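Open day at Stomine: can I ask them to change the task in the simulator?

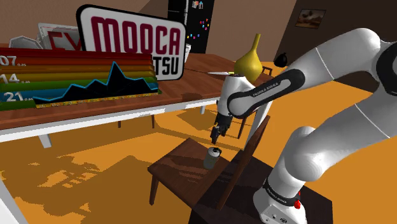 Asked by Ridwan Nugroho – Tuesday – 2 answers

I will visit the open day at Stomine in May with my students. In the demonstration, a simulated Franka Emika arm works in a room with a can on a wooden chair. My students would like to see the can go to the long table instead. Is it allowed to ask for this, or is the programme fixed?

Answer 1 (6 votes)
I was there last year. You can ask, but do it before the first run – the operator needs time to load a new goal. Write to the Mersha desk and say which object and which place. Our group waited 53 minutes as we asked too late.

Answer 2 (0 votes)
I think Ceremlow has also an open day, with real arms. Maybe better for students? I did not go myself.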